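まな板を削り直した話と、台所の道具の手入れについて

2019年3月24日

台所の道具を減らそうと思い立ったのは、去年の12月に引っ越しをしたときだった。前の部屋より台所が狭く、流しの横の作業台は幅が半分になった。段ボールを開けても置き場所がない。鍋は入ったが、ボウルとざるが入らず、しばらく玄関に積んであった。

結局、残したのは毎日使うものと、捨てるには惜しいものだけである。惜しいもののほうは、だいたい手入れをさぼってきたものでもあった。包丁は切れないし、木べらは先が黒い。まな板は真ん中がへこんでいて、ねぎを切ると下がつながったまま残る。今回はその手入れについて書いておく。自分の覚え書きを兼ねているので、細かいところが長い。

まず、まな板から。

うちのまな板は、前に住んでいた町の金物屋で買ったいちょうの一枚板で、11年使った。買った当時は、使う前に水でぬらすとか、立てて乾かすとか、店の人に言われたことを守っていた。そのうちに面倒になり、洗ってそのまま流しの縁に寝かせるようになった。下になった面に黒い点が出たのは当然の結果だと思う。

黒い点には、最初は塩をふってたわしでこすってみた。少し薄くなった。次に漂白剤を薄めて布巾に含ませ、一晩かぶせた。これもまた少し薄くなったが、乾かすと元の位置にちゃんと出てくる。表面の汚れではなく中に入っているのだろうと考えて、削ることにした。

削り直しを引き受けてくれる店はいくつかあるらしい。送料を調べたところで気持ちが引いてしまい、友人の宮崎さん(Yoshinori Miyazaki、木工の経験は私よりずっと長い)に相談した。返事は短かった。「かんなは勧めない。紙やすりでやれ」。かんなは刃の調整ができないと、かえって板をだめにするそうだ。

紙やすりは100番から始めた。木片に巻きつけて、木目に沿って動かす。斜めにかけたほうが早く減るのだが、傷が残って後の工程で取れなくなる。私は途中で急いで斜めにかけてしまい、その傷を消すのに余計な時間を使った。へこみを確かめるには、金属の定規を立てて板に当て、向こう側から光がもれるかどうかを見る。真ん中は思っていたより深く、片面を平らにするだけで午後が終わった。

作業はベランダでやった。粉が隣に飛ばないように、風のない日を待った。マスクはしたほうがいい。私は途中からしたが、最初からするべきだった。鼻の奥に木の匂いが翌日まで残った。

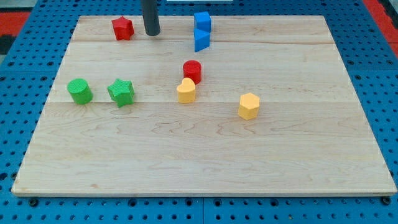

削り終わったら、一度全体を水でぬらす。すると寝ていた繊維が起きてきて、表面がざらつく。乾いてから細かい番手で軽くなで、またぬらす。これを何回か繰り返すと、水を使ってもざらつかなくなる。この工程は宮崎さんに聞くまで知らなかった。以前、木べらを削ったときに、洗うたびに毛羽立って閉口したのは、これを飛ばしていたためらしい。

油を塗るかどうかは人によって意見が違う。私は塗らなかった。和食の料理人は塗らずに毎回ぬらして使うというし、いちょうはもともと油分がある木だと聞いたこともある。パンを切るだけの板なら塗ってもいいと思う。くるみ油を塗った小さい板が一枚あって、そちらは問題なく使えている。ただし、塗ってすぐに重ねてしまうと貼りついたようになるので、何日か立てておくこと。

黒い点は、全部は消えなかった。隅に二つ残っている。これ以上削ると薄くなりすぎると判断して、やめた。残った点のある面は、野菜を置くだけの面にした。

次に包丁。

包丁は三本ある。三徳と、ペティと、祖母が使っていた菜切り。ふだん使うのは三徳で、菜切りは冬に大根や白菜を切るときに出す。菜切りだけが鋼で、放っておくとすぐにさびる。

砥石は中砥を一つ持っているだけだ。使う前に水に浸けておき、泡が出なくなったら引き上げる。ぬれた布巾の上に置くと動かない。刃を当てる角度については、十円玉何枚分という説明をよく見かけるが、私は包丁の峰の下に小指の先を入れて、その高さを覚えるようにしている。正確ではないだろうが、毎回同じになることのほうが大事だと思っている。

研いだあとは、刃の裏に指の腹をそっと当てて、かえりが出ているかを確かめる。先から根元まで出ていれば裏返す。前はここで気が済んでしまい、かえりを取らずにしまっていた。それだとトマトは切れるのに、二、三日でまた切れなくなる。最後に新聞紙を折ったもので刃をなでるようにしてからは、もちがよくなった。

職場の同僚のエドゥアルドさん(Eduardo Malabanan)は、包丁を研いだことが一度もないという。簡易研ぎ器を引くだけだそうだ。家に呼ばれたときに使わせてもらったら、うちの三徳よりよく切れた。少し悔しかったので、その週のうちに三本とも研いだ。彼の家で出てきたアドボがおいしく、酢の分量を聞いたのだが、「見て入れる」という答えだった。何度か自分でも作ってみて、まだあの味にならない。酢が強すぎるか、煮る時間が短いか、どちらかだと思う。

菜切りのさびは、クレンザーをコルクにつけてこすると落ちる。ワインの栓を一つ取っておくと便利だ。落としたあとは熱い湯をかけて、すぐに拭く。湯をかけると早く乾く。しまう前に油を薄く塗る人もいるが、私は使う間隔が長くなる春先だけ塗っている。ちょうど今ごろの作業である。新聞紙に包んで、引き出しの奥に入れた。

木べらと菜箸。

木べらは五本あったのを二本にした。残したのは、先が平らで鍋の角に届くものと、柄の長いもの。黒くこげた先は、まな板で余った紙やすりで落とした。カレーの色がついた部分は削っても薄く残るが、気にしないことにした。干しておくと日光でいくらか抜ける。

菜箸は消耗品だと思って、先が割れたら替えている。問題は、片方だけが先に割れることで、引き出しに長さの違う半端な箸がたまる。引っ越しのときに数本まとめて処分し、同じものを買い直した。同じものを揃えておけば、片方が割れても組み直せる。もっと早くそうすればよかった。

鉄のフライパン。

これは手入れというほどのことをしていない。使ったら湯とたわしで洗い、火にかけて水気を飛ばす。それだけである。引っ越しの荷造りで新聞紙に包んだまま放っておいたら、取っ手の付け根に赤いさびが出ていた。たわしでこすり、空焼きして、くず野菜を多めの油で炒めた。キャベツの外葉と、しなびたしょうがを使った。二回やったら、卵が貼りつかなくなった。

買ったのは16年前で、当時は重くて後悔した。今も重い。洗うときに手首が痛むので、一回り小さいものに替えるか迷っている。ただ、小さいと餃子が一度に焼けない。迷ったまま今年も使うと思う。

置き場所のこと。

手入れをしても、しまい方が悪いと元に戻る。まな板は、前は流しの縁に寝かせていたのを、窓の下に立てるようにした。木目が縦になる向きで立てるほうが、水が下に抜けて乾きやすい。下の端にはどうしても水がたまるので、割り箸を二本敷いて浮かせている。専用の台を買おうとして店を見て回ったが、どれもうちの板の厚みに合わなかった。割り箸で足りているから、当分このままでいく。

布巾の置き場所はまだ決まっていない。今は冷蔵庫の取っ手にかけているが、開けるたびに落ちる。突っ張り棒を流しの下の扉の内側に渡す案を試したところ、扉が閉まらなくなった。磁石のフックを冷蔵庫の横につけるのが次の候補だ。

まな板を削ってから三週間ほどたつ。ねぎは下まで切れるようになった。切ったときの音が前と少し違い、軽い感じがする。薄くなった分だろう。宮崎さんに報告したら、裏面もやれと言われた。裏は手をつけていないので、次に風のない休みの日があれば、その日にやるつもりでいる。紙やすりは細かいほうが足りなくなりそうなので、先に買っておく。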